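The Senior Dog Discount

The email from Provgate came while I was clipping the dog's nails, which is a two-towel job, and I read it with one hand because I'm the kind of person who reads emails with one hand. CONGRATULATIONS, it said. Your Senior Companion has been approved for Tier Two.

I should back up. I adopted Biscuit (yes, I know, every fourth dog is a Biscuit, she came with it) from the county shelter in March 2023. She was 11 years old, she had a heart murmur and nine teeth, and she had been there for 95 days. The girl at the desk told me this the way you'd tell somebody their cake had fallen. Then she gave me a folder. In the folder were a rabies certificate, a coupon for a free bag of Kastach Gentle Kibble, and a flyer about the Provgate Rewards Club for people who take home old animals. You signed up, you sent in your adoption papers, and you got points. You could spend the points on pet beds and vet visits and, for some reason, luggage.

I love points. I have a drawer of punch cards from sandwich places that have closed. So I filled out the form that same night on the kitchen floor, with Biscuit standing in the corner facing the wall like she was waiting for an elevator.

She did that for a week, by the way. The corner thing. I'd call her and one ear would swivel around and the rest of her stayed put. She ate only if I left the room. She slept on the bathmat and ignored the bed I'd bought her, a very nice orthopedic bed, a bed nicer than mine! My sister said give her time. My neighbor across the hall said maybe she was deaf, and I said the ear, what about the ear, and he said, well, maybe half deaf.

Meanwhile the Club. First they wrote to say my papers were blurry. I sent them again. Then they wrote to say the papers were fine but the dog's age was listed as 11 and the program defined senior as "over 11," so could I please provide her date of birth. She was found behind a tire shop. I wrote back and said that as far as I knew her date of birth was a matter between her and her mother. I got an automatic reply thanking me for my patience.

So I called. I was on hold for so long that I cleaned the whole stove, including under the knobs. The hold music was one piano song that got to the good part and started over. When a person finally picked up, she was eating something crunchy, and she was the nicest woman I have ever spoken to on a telephone.

"What's she like?" she asked me.

I said she was brown.

"No, I mean what's she like."

And I looked over at the corner, and Biscuit had turned around. She was sitting with her back to the wall now, looking at me, or at the phone. I said I didn't know yet. I said I thought she might be funny.

"Put down any birthday you want," the woman said. "I didn't tell you that. But put down April."

So Biscuit got a birthday in April. I picked the first, so she'd have a sense of humor about it.
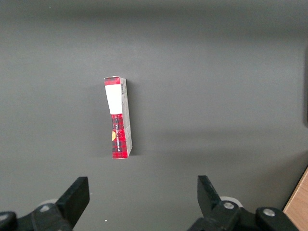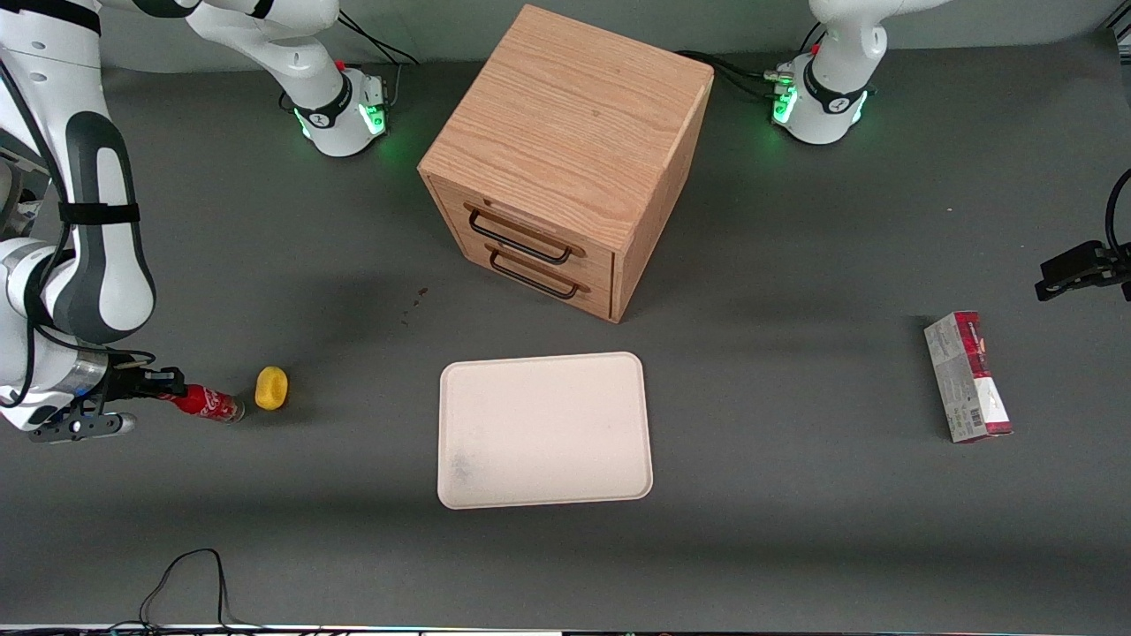
After that it was like a dam broke. I had 216 points for the adoption and 111 for what they called a Life Event, which I guess was the birthday. I sat up in bed with the catalog. You would not believe the things people sell for dogs. There was a raincoat from Palamex with a little pocket on it, and I spent a good ten minutes trying to work out what she'd carry. There was a water fountain. There was a stroller by Tsuji with cup holders, vegan leather on the handle, and a mesh window so your dog could look at the world without having to take part in it.

I wanted the stroller. I wanted it so badly, and I knew exactly how I'd look pushing it, and I didn't care. We had been doing our walks at the speed of a parade float. Half a block out, she'd stop, think about it, and sit. Then I'd stand there pretending to read a parking sign until she was ready to come home. With the stroller we could get to the park. We could get to the lake! I had a whole summer planned out for us by one in the morning.

It was 300 points. I had 327. I pushed the button.

Two weeks went by. Biscuit moved from the bathmat to the hall. Then from the hall to the bedroom doorway, where I stepped on her twice in the dark and apologized both times until she sighed and went back to sleep. She started eating with me in the kitchen, as long as I kept my back to her and ran the faucet. I had a higher water bill and I was thrilled about it. I told people at work. I said, she ate a whole bowl with me standing right there, and they looked at me like I'd shown them pictures of a parking garage.

The box came on a rainy afternoon. It was enormous. The delivery guy leaned it on the door so that when I opened up, it fell into the apartment with me under it, more or less, and Biscuit came running. I mean running. I hadn't known she had that in her. She came skidding down the hall with her nails going like a typewriter and she barked one time, this hoarse old smoker's bark, and then she looked shocked. I don't think she'd planned on it. I lay there on the floor with a stroller on my chest and told her she was a very good girl, and she sneezed on me.

It took me the whole evening to put the thing together. The directions were all drawings of a bald man with no face who was having a much easier time than I was. One wheel went on backward and I had to take it off with a butter knife. But it was beautiful. It was slate blue. I put my old gray sweater in the bottom so it would smell like somebody, and I lifted her in, all thirty-one pounds of her, and I rolled her to the refrigerator and back.

She hated it. She didn't make a fuss. She just went stiff and stared straight ahead through the mesh like she was being driven to court. I rolled her to the refrigerator one more time in case it was a matter of getting used to things. Then I lifted her out and she walked over to the sweater, which had fallen out on the linoleum, turned around on it a few times, and lay down. Right there in the middle of the kitchen, with me standing over her, and no faucet on.

I called the Club again the next day to ask about a return. Same piano. I kind of hoped for the crunchy woman but I got a young man, very polite, who told me rewards items couldn't be exchanged once assembled, and asked if there was a defect.

I said no, it was a great stroller.

"Is the pet unable to use it?"

I said the pet would prefer to walk.

He typed for a while. I could hear him typing. He said he could offer me a one-time courtesy credit of eleven points, and I said what could I get for that, and he said a bandanna.

We use the stroller for groceries now. It holds four bags and a watermelon, and I keep my coffee in the cup holder. Biscuit walks next to the front wheel, the one I put on backward, which still squeaks, and I think she can hear it, because when it stops she stops, and when it goes she goes. We got as far as the mailbox on Monday. Yesterday we got past the mailbox, and she stood on the corner by the dry cleaner's for a long time with her nose up and her one good ear turned toward the street, and I stood there too, and I didn't read the parking sign.

The bandanna came this morning. It's too small. I've got it tied on the handle.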